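In Praise of the Slow Ferry

I love a slow ferry! The one from Mornholm takes 54 minutes, and the whole crossing is a gift: tea in a thick cup, gulls, a bench by the rail. Give me that over any tunnel.

My friend Emil Hollenstein calls it wasted time. He took the fast boat at Palma in March and remembers only the queue. I remember every one of my crossings, even the rough ones (especially those).
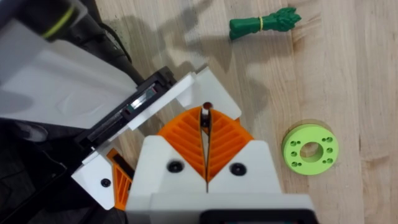
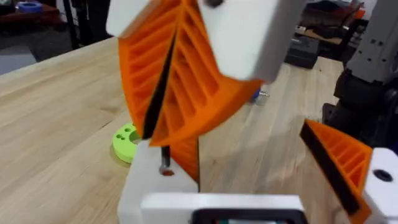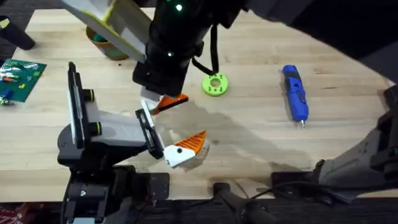 A light wooden tabletop, with a green LEGO baseplate and a small brown cup.

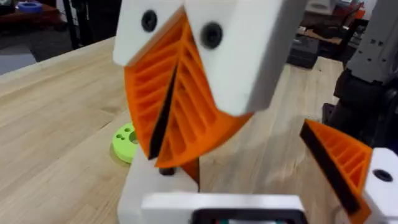

So keep the old boats running, I say, and keep the benches outside. Seven crossings a day would suit me nicely, with the last one late enough for supper.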